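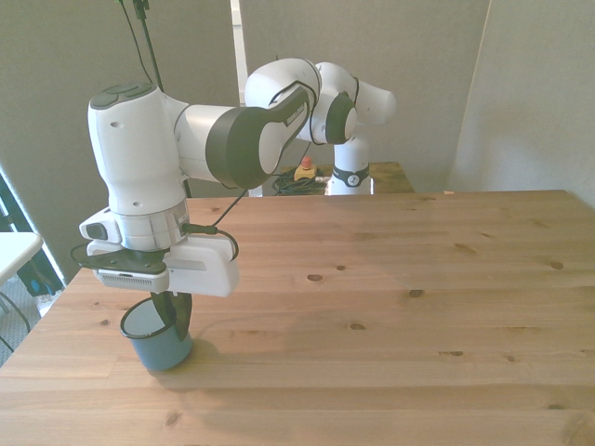

Keeping the Ninddale library open late

Ladan Ghasemi has worked the evening desk at the Ninddale branch library for six years. When the town proposed closing it at five, she started keeping a notebook of who came in after that hour and what they came for.

"Mostly it was shift workers and high school kids," she says. "A few people wanted the printer. One man read the same set of atlases all winter."

The notebook ran to 1,678 visits by the end of March. She typed it up at home and sent it to the town office with a short letter. She didn't hear back for a month, and then she was asked to come and talk about it.

I ask whether she was nervous. "I'd never spoken at a meeting. I read it off the page and sat down. I think I forgot to say my name."

The hours stayed, with one change. The branch now opens at eleven in the morning, an hour later than before, and closes at eight. Ghasemi says the later start has been harder on parents with toddlers, and story time had to move to after lunch, when half of them are asleep.

"I don't have a good answer for that. I'd like the morning hour back as well. We were told it was one or the other." 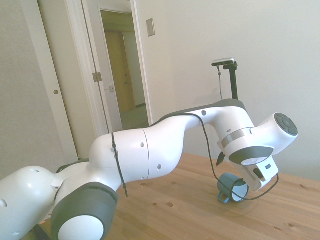

Indira Pillai thinks the town gave up the wrong hour. Her view is that the evenings could have ended at seven and the mornings been left alone, and she has written to the council to say so. Ghasemi has read the letter and doesn't argue with it.

"She's right that seven to eight is quiet. Some nights it's two people. But those two have usually come straight from work on the bus, and if we shut at seven they'd get ten minutes."

The branch has almost 100 books on hold in a normal week, most of them coming by van from the larger library. The van used to come twice a week and now comes once, so the hold shelf fills up and then sits empty. Ghasemi would fix that before anything else, including the carpet.

She still keeps the notebook. The hours are up for review again next March, and she plans to bring it with her.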